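Hands on at the Bundgaard open day

By Ziltetti's travelling correspondent

The road to Brusunthorpe goes along the river for a long time and then climbs, and you smell the bakery before you see the old furniture works where Bundgaard has its workshops. It was a cold morning in April and there was already a line at the gate. People had brought their children, and one family had brought a dog, who was allowed to stay in the yard.

I expected big machines behind glass. Bundgaard does have one, a welding cell from its earlier years, and the staff will start it if you ask. But most visitors walked past it to the second hall, where the company shows its newer line of work, called Trorkance. The aim of Trorkance is to teach robots the small jobs of a home: folding, wiping, putting away. The teaching is done by people, with their own arms, holding the same kind of fingers that the robot will have later.

The tool is a gripper with a handle. You squeeze and the fingers close, you let go and they open. A camera on it records what the fingers do. I was given a pair and a basket of tea towels, and I must confess that I folded very badly. A tea towel is an easy thing until you can't feel it. I pinched too much, then too little, and the corner slid away from me four times. A girl of maybe nine years, at the next table, finished her whole pile and asked for another.

The guide was patient with all of us. She explained that the project wants 3000 recordings of cloth alone before the end of the year, and that 400 of them must be made by people who never tried it before. Beginners are useful, she said, for they make mistakes and then repair them, and a robot has to learn the repairing too.

After the coffee break (good coffee, and a plum cake that was gone too quickly) we were taken upstairs to see how the work looks away from the tables. The company doesn't want only tidy halls in its recordings. It wants homes, with soft beds, crowded dressers and strong sun from the window, and it wants clothes and blankets of every kind. Dark cloth is the hardest, we were told, as the folds are difficult to find in the picture.

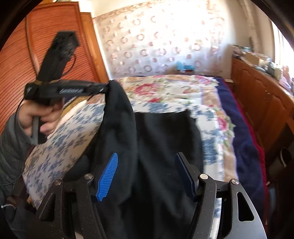
I asked what happens when the two hands disagree, so to speak. In my own attempts the left one always pulled before the right one was ready. The answer was that this is normal and passes after an hour or two of practice. The regular workers do it without thinking, and some of them chat the whole time - about football, mostly.

The last stop was the robot itself, two arms on a post, folding a hand towel. It was slow. It lifted one corner, waited, lifted it again, and a man behind me whispered "come on" as if it was a horse. When the towel was folded we all clapped, a bit surprised at ourselves.

Bundgaard plans a second open day in the autumn, with more tables. I'll bring my own tea towels.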